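Search this site Enter keywords Go

Grippers get compared by payload and price, and I think that is the wrong way to pick one. We ran 239 tries with the Darka fingers and 152 with the Batista pair, all on small parts. Payload never came up. A blade fuse weighs next to nothing. 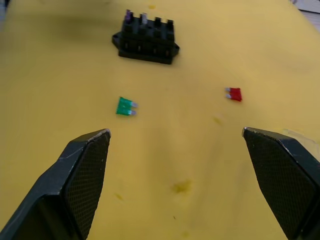 Pad texture and finger width decided most of it. A fuse lying on its side has to be turned upright before it goes in a socket, and wide fingers bump the one next door. I would take a narrow pair with good pads over 5 more pounds of lift - and vendors should list both.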